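Notas para la charla: Cómo se cuida una biblioteca de juegos de mesa de barrio

Ponente: Hilde Desmet
Turno del sábado, sala pequeña

Diapositiva 1. Título

Saludar, dar las gracias a Trygve Viklund por la invitación y por haber conseguido la sala con ventanas. Decir de entrada que la charla trata del préstamo de juegos de mesa: cómo se clasifican, cómo se guardan, cómo se devuelven y qué se hace con los que vuelven incompletos. No voy a recomendar títulos. Si alguien quiere recomendaciones, después, en el pasillo.

Diapositiva 2. De dónde vengo

Trabajo en la ludoteca de Korkesdale. Abrimos como un armario dentro de la biblioteca municipal y ahora ocupamos lo que antes era la hemeroteca. Tenemos 200 juegos en circulación y una sola persona fija, que soy yo. Los martes por la tarde viene gente mayor, los sábados vienen familias y el resto de la semana entra quien pasa por delante.

Mencionar que el mobiliario es heredado. Las estanterías eran de periódicos y tienen la balda inclinada, así que los primeros meses las cajas se resbalaban. Lo arreglamos con un listón clavado en el borde. Enseñar el listón (lo llevo en la bolsa, pasarlo por la sala).

Diapositiva 3. Clasificar por duración

Al principio clasificábamos por edad, como vienen las cajas. Funcionaba mal. La edad de la caja la pone el fabricante con criterios que tienen que ver con las piezas pequeñas y con la normativa, y el público la lee como si fuera una medida de dificultad. Un padre descartaba juegos sencillos porque ponía 12 años. Una señora se ofendía si le ofrecías algo de 10.

Ahora la primera separación es por duración: corto, medio y largo. Etiqueta de color en el lomo, siempre abajo a la izquierda. La duración tampoco hay que tomarla de la caja. La tomamos de la hoja que rellenan los usuarios al devolver, donde apuntan la hora de empezar y la de acabar. Con tres o cuatro hojas ya se ve por dónde va.

Segunda separación, número mínimo de jugadores. El máximo importa menos de lo que parece. El problema habitual en el mostrador es «somos dos» o «estoy solo».

Pausa. Preguntar quién clasifica por edad en su centro. Dejar que contesten.

Diapositiva 4. La ficha de contenido

Cada caja lleva una ficha pegada en el interior de la tapa. Contenido mínimo de la ficha:

Nombre del juego y número de registro.
Lista de piezas, agrupadas por tipo y por bolsa.
Peso de la caja completa.
Fecha de la última revisión.

Insistir en el peso. Fue idea de Trygve, que trabajó antes en un almacén. Pesamos la caja al salir y al volver en una báscula de cocina. Si coincide, no abrimos las bolsas. Si no coincide, se revisa. No detecta una carta suelta en un juego pesado, pero sí una bolsa entera que se ha quedado debajo de un sofá.

Advertencia sobre la humedad: el cartón pesa más en marzo que en verano. Nosotros dejamos un margen y lo tenemos apuntado en la propia báscula con cinta adhesiva.

Diapositiva 5. Bolsas, gomas y cajitas

Gomas elásticas, no. Se resecan, se pegan a las cartas y dejan marca. Quien tenga mazos sujetos con gomas, que las quite el lunes.

Bolsas con cierre para fichas y dados. Mejor con un agujerito para que salga el aire, si no la tapa de la caja no baja.

Para las cartas, cajas rígidas. Las nuestras las compramos a Nambiar, que las sirve sin imprimir. Las fundas individuales solo las ponemos en los juegos en los que hay que barajar mucho.

Comentar el caso de Trundenia, que casi todos conocerán: trae 112 cartas de cinco tamaños distintos y el inserto original no vale para nada una vez abiertas. Lo tiramos y metimos una caja de tornillería de ferretería. Lleva dos años sin perder una carta.

Diapositiva 6. Juegos incompletos

Dividir en tres casos y contarlos despacio, que es la parte de la que más preguntan.

Caso uno, falta algo que se puede sustituir. Un dado, un peón, un cubo de color. Tenemos un cajón de repuestos que viene de juegos retirados. Se sustituye y se anota en la ficha. No hace falta que sea idéntico; hace falta que se distinga de los demás.

Caso dos, falta algo que se puede pedir. Bastantes editoriales pequeñas mandan la pieza si se les escribe con una foto de la que falta o de una igual. Lernlow nos contestó en una semana. Otras no contestan. Llevo una lista de las que sí, la dejo al final en la mesa.

Caso tres, el juego ya no se puede jugar. Se retira y pasa a repuestos. Cuesta, sobre todo si es un juego querido, pero ocupa balda.

Sobre las multas: no cobramos. Probamos un trimestre y lo único que conseguimos fue que la gente dejara de decir que faltaban piezas.

Diapositiva 7. Juegos de apilar y de equilibrio

Este grupo necesita un trato distinto y por eso tiene diapositiva propia. Son los que más salen con familias y los que más se estropean, porque la partida consiste en que las piezas acaben cayendo. Las esquinas se redondean, las etiquetas se levantan y los cubos dejan de asentar bien.

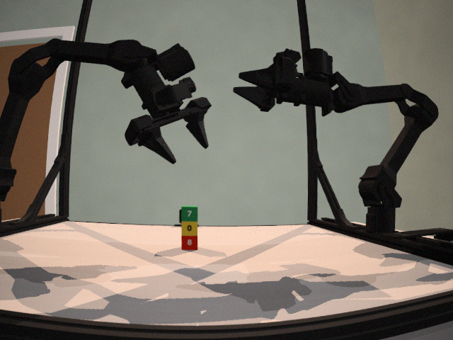 Pila de tres cubos etiquetados sobre un tablero de color crema. Imagen generada por ordenador.

Tres costumbres que nos han ido bien:

Prestarlos con un tapete de fieltro dentro de la caja. Reduce los golpes y el ruido, y en los pisos se agradece.

Etiquetar las piezas con adhesivo mate y repasar los bordes con la uña en cada devolución. Si una esquina se levanta, se cambia la etiqueta entera. Pegarla encima no aguanta.

Lavar las piezas de plástico con agua tibia y jabón. Las de madera, paño apenas húmedo y secar enseguida. Nunca al radiador.

Si hay tiempo, contar lo del grupo del sábado que inventó su propia regla, jugar por parejas y con una sola mano cada uno. Ahora la hoja de esa regla va dentro de la caja.

Diapositiva 8. El mostrador

Horario corto pero fijo. Es preferible abrir dos tardes siempre iguales a abrir cuatro que cambian.

Explicar el juego en el mostrador, si no hay cola. Un minuto basta: cómo se gana y qué se hace en un turno. Los juegos que explicamos vuelven jugados. Los otros vuelven muchas veces con las bolsas tal como salieron.

Hoja de devolución a lápiz, media cuartilla, tres líneas. La de una página entera volvía en blanco.

Diapositiva 9. Preguntas

Dejar puesta la diapositiva con el correo. Preguntas que suelen salir:

¿Programa de préstamo? Usamos el mismo de los libros, con un tipo de material nuevo.
¿Donaciones? Sí, con revisión previa. Puzles no.
¿Plazo? Tres semanas, renovable una vez si no hay reserva.

Recoger el listón antes de salir. Las listas de editoriales están en la mesa de la entrada, y quien se quede sin copia que me deje su dirección en la hoja.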